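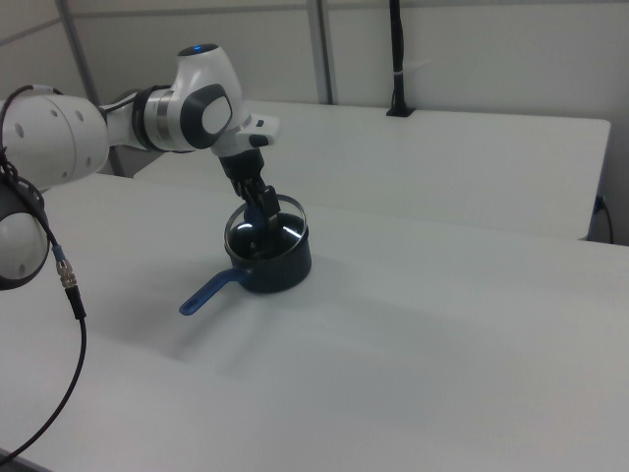

# Chapter 3: When the Work Changes Hands

**Key terms:** task, job, cell, handover, operator, exception

Most people first meet automation at work as a notice on a board or a short talk at the start of a shift. The talk usually covers what the machine will do. It says less about what the staff will do once it is running, and that second part is the subject of this chapter.

## 3.1 Tasks and jobs

A job is a bundle of tasks. A person who packs cookware may also check for scratches, fetch cartons, train new staff, and tell the supervisor when a batch looks wrong. A robot arm is normally given one or two of these tasks. The others stay where they were, or move to someone else, or get dropped because they were never written down.

Drenik, a firm that packs kitchen goods, is used as a case throughout this chapter. Before the firm changed its packing line, Titilayo Bako listed every task done there in a normal week. Her list came to 13 items. The managers had planned around 3 of them.

Handling pots and lids looks simple to anyone who has done it for years. Broken down for a machine, it becomes a string of separate decisions: where to grip, how far to tilt, when to let go. The packers at Drenik were asked to explain these decisions, and several found it hard. Wajid Chaudhry, a packer on the line, said he had to slow down and watch his own hands before he could answer.

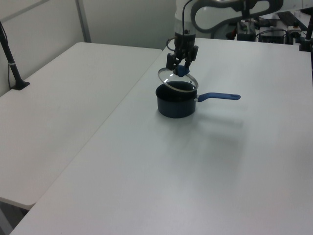 *Figure 3.1. A two-finger gripper holding a glass lid by its knob above a saucepan.*

## 3.2 Who looks after the cell

Once an arm is working, someone has to deal with exceptions. An exception is any case the program does not cover, such as a bent rim or a part facing the wrong way. At Drenik this duty went to the packers, who took a short course from a training company called Skillside.

The course changed their day in two ways. They lifted less, and they spent more time standing and watching. Some liked the change. Mechthild Marti did not - she found long periods of watching more tiring than packing, and asked to rotate between the cell and the hand line. Her request led to the rota described in Section 3.4.

Pay was a separate question. The packers now had added duties under an old job title, and it took until June to agree on a new grade.

**Before you read on,** choose a job you know well and write down its tasks. Mark the ones that appear in the official job description. Keep the list, as you will need it for the exercise in Section 3.3.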